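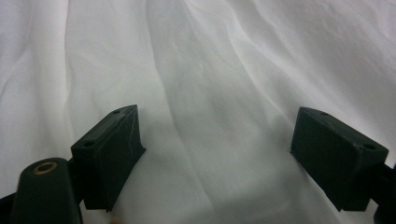

Home | Services | News | Jobs | Contact

Wasteo Linen puts hand-held grippers on next year's equipment list
July - by Kianoush Rahimi

I've been buying equipment for Wasteo Linen for a good while now, and I can't remember a budget round I enjoyed this much! Today I get to share what we've signed off on, and it's a bit different from our usual list of dryers and carts.

We are ordering 4 hand-held grippers from Stunamier, and we're setting aside floor space at our Wurkau plant for a sheet-handling robot to follow. The grippers come first. Our own people will use them to pick up, spread and fold white flatwork, and the recordings go toward teaching the robot how to handle it (sheets are the hard part - a towel is easy by comparison, a sheet never lies the same way twice).

Wurkau does the linen for 105 guesthouses and small hotels, so you can imagine how many sheets go over those tables. Feeding them into the ironer is the job our crew likes least, and it's where I'd love to give them some help.

Now the money part, which is my part! We've budgeted 146 hours of paid staff time for the recording work, and those hours come out of the equipment budget. I pushed hard for that. In past years we bought the machine, forgot the hours, and then the shift leads had to find them somewhere. I didn't want to do that to them again. Spare fingertips are on the order too, plus a maintenance line for the first year.

The robot itself is a separate decision. We have offers from Stunamier and from Hashemi, and I like things about both of them - Hashemi has the smaller footprint, Stunamier has the shorter delivery time. We'll choose once the recording hours are used up and the plant crew has had its say. If neither one suits us, the money stays in the budget and we replace the old folder instead.

A quick word to our customers: your pickup days, prices and contacts stay exactly as they are. And to our crew, no jobs are being cut under this plan. The feeding stations stay staffed through the whole trial.

If you run a laundry yourself and you're working through the same sums, I'm happy to compare notes. Call the Wurkau office and ask for extension 353. Mornings before ten are best, I'm usually out on the floor after that.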